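Chapter 5
Pillows, Cases and Covers

I put off writing this chapter for ages, mainly because I thought everyone could already put a pillow in its case. Then I watched a class of 46 first-years at Busetby make up their beds in December, and I changed my mind. Chins were used. Teeth were used. One lad climbed halfway into the case himself!

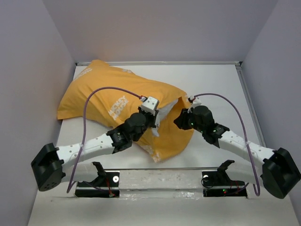
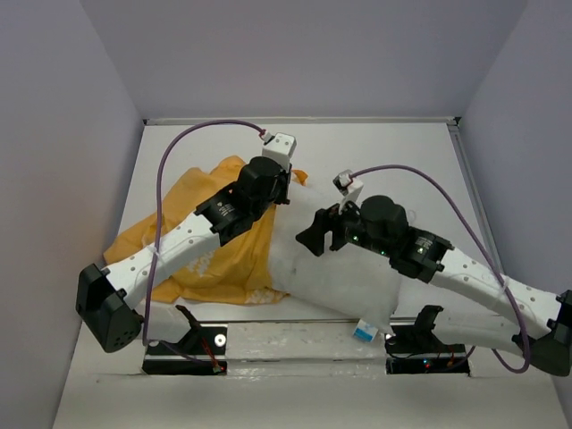 Yellow cloth, white pieces and a good many creases.

A pillow is soft, a case is softer, and neither will hold its shape while you sort out the other. My old teacher, Fraser Mackay, used to make us lay everything flat before we touched a pillow at all – find the closed end, find the open end, smooth out the corners. I found it terribly dull at the time (I was quick, and rather proud of it), but my corners were always empty and his never were.

We'll start with the plain bag case, open at one end, and stay with it for about three lessons. After that come the Norkevon fold, with its tuck-in flap, and the buttoned Virág case, which I love and most students hate.

For the first lesson you'll need a pillow, a case that fits it and a clear table. Wash the case beforehand if it's new, as stiff cotton fights back. Don't iron it yet – ironing is in section 5.3, and I have a lot to say about printed fabric when we get there.

Before you read on, put a case on a pillow your usual way and write down each thing your hands do.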